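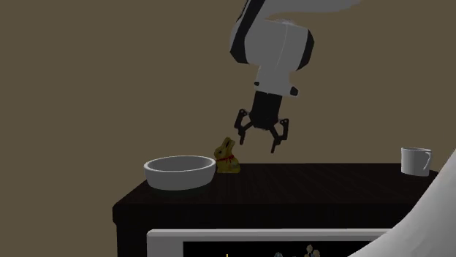 Monthly walk-through, Dotora building, second floor
January 20, 2025
Checked by: Sofia Teixeira

Fire extinguisher by the stairs: OK. Gauge in the green, pin in place. I moved the coat rack again (please, people, it can't live there!).

Exit signs: OK, except the one by the restroom flickers when you hold the test button. Put in a ticket, number 2141.

Emergency lights: OK. Held each one for the full test and my thumb hurts.

First aid kit: NEEDS WORK. Out of medium bandages, and the burn gel expired. I ordered a box of 50 bandages plus new gel.

Extension cords: FAIL. Found a heater plugged into a power strip under a desk in 571. I unplugged it and left a note, a nice one, I promise.

Back stairwell: OK. Handrail's tight now, thanks Hsin-yi Kwok for chasing that down!

Eyewash station: ran it, water's clear. Tag signed.

Ladder: one rubber foot is worn pretty thin. Still usable, but I'd like a new one before the next check.

Open items go to Hsin-yi.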